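Setting up your booth for a Vastano session

I've interpreted at a fair number of regional summits now, and most of the trouble I've had came in the 18 minutes before the chair banged the gavel. So this part of the guide is me walking you through the Vastano console the way I do it myself. Grab your badge and your delegation list (the printed one, please!) and let's go.

1. Switch on the console before you plug in your headset. You'll hear two short tones. If you only hear one, switch it off, wait a bit and try again.

2. Set your outgoing language with the left dial. The screen shows a two-letter code. Read it out loud to your booth partner. I once spent the whole opening statement of a trade minister on the Portuguese channel, in French, and I'd rather you didn't.

3. Set your incoming channel with the right dial. Floor is always channel 7.

4. Type in the session number from your badge and press Join. It can take up to 35 seconds on a busy morning, when every booth in the building is doing the same thing.

Note: If the screen says "Session full," call the tech desk. Pressing Join again just puts you at the back of the line.

5. Do a voice check with the desk. Hae-won Nam usually runs it at our meetings and she'll ask you to read a paragraph at your normal pace. Go for something with country names in it, those are what trip people up.

6. Load the speakers' list. Open Documents, choose Today, then tap the newest version. Lists change a lot once the heads of state start swapping slots, so I check again at every coffee break.

CAUTION: Never leave your microphone live while you talk to your partner. The red ring means all the delegates on your channel can hear you, and so can the press room. 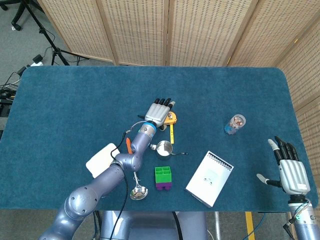
7. Agree on your handover signal. Csaba Vida and I use a raised pen, and we swap when the speaker changes or at the half hour, whichever comes first. Press Handover and wait for your partner's ring to turn red before you stop talking.

8. At the closing session, keep the channel open until the chair has formally adjourned. There's nearly always one more vote of thanks, and sometimes a whole communiqué!

Note: To sign out, hold Join until the screen goes dark, then hang your headset on the hook at the left of the console. Relay settings for booths working through a third language are in the next section.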